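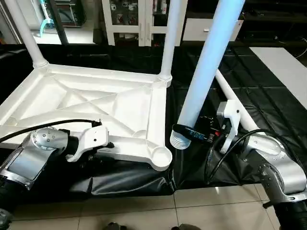

Part two: setting up your evening by the fire

Right, so you've got your Korkari fire bowl out of its box and stood on its feet (part one, if you skipped it, is where I go on about level ground). Now for the fun bit! I've written this the way I'd tell it to a friend over the fence, so bear with me if I wander off a little.

Before you start, you'll want:
The bowl and its grate
The spark lid
Dry logs, split small, and a handful of kindling
Natural firelighters
The long poker
A bucket of water or sand, filled before you light anything

1. Put the bowl on bare ground, gravel or paving. I keep mine on the old patio at Govlow, our little rented place, and the slabs have come through two winters of it perfectly well. Grass will scorch, and so will decking, so please don't chance it.

2. Leave 2 metres clear all the way round, and look up as well as sideways. Washing lines, bunting, the low branch you always mean to trim – all of them count.

3. Drop the grate in with the raised side up. If it rocks, give it a quarter turn and it should settle into the notches.

4. Lay your kindling in a loose criss-cross with two firelighters tucked underneath. Loose is the word here! I used to pack mine in like a suitcase and then sit there wondering why I only had smoke.

Caution: never use petrol, barbecue fluid or anything else out of a bottle to get it going. Keep scarves and long sleeves well back when you lean in with the match.

5. Light it from the side the breeze is coming from, and let the kindling catch properly before you add a log. One log first, then another when that's burning well. Three is plenty for this size of bowl.

6. Now arrange your seats. People always shuffle forward as the night gets colder, so start everybody further back than feels right. I put the Nestedier blankets over the chair backs (the thick oatmeal ones, lovely) and a basket of spare socks by the door.

Note: string lights look gorgeous behind the seating, but keep the cable away from the path people take to the kitchen. I hang mine along the fence at head height and run the plug back through the shed.

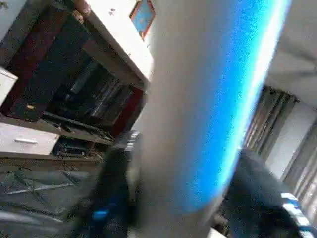
Can I leave the spark lid on while I'm toasting marshmallows?
Take it off while you toast and put it back as soon as you've finished. Use the poker to lift it by the loop, and set it down on the paving where no one will step on it.

Toasting and hot drinks

7. Wait for the flames to drop. Glowing embers are what you want for toasting, and that usually means holding everyone off for longer than they'd like. I hand round the crisps at this point.

8. Thread one marshmallow to a skewer if there are children about. Two slide into each other and then the whole lot falls in, and there are tears (sometimes mine).

9. Turn slowly, well above the embers. When it's the colour of toast, squash it between two digestives with a square of dark chocolate. I know the American way is a different biscuit altogether, but a digestive has that bit of salt in it and I won't be moved.

10. For hot chocolate, make it indoors and bring it out in a flask. The grate isn't meant to take the weight of a saucepan. I use the big Herrera flask, warmed first with boiling water, and it stays drinkable right through a long film.

Caution: the outside of the bowl gets every bit as hot as the inside. Small children and dogs need a grown-up beside them the whole time the fire is lit.

Putting it out

11. Stop adding logs well before you want to go in. Spread the embers flat with the poker.

12. Put the lid on and let it die down while you carry in the cushions. If you need it out sooner, use sand, or trickle the water on a little at a time from arm's length. A whole bucket in one go throws up steam and ash and can crack the enamel.

13. Leave the ash until the next day, check that it's stone cold, then tip it into a metal bin. Once the bowl is empty, wipe it with a dry cloth and put its cover on. If it has been rained on, let it dry in the open first, or you'll find orange spots by February.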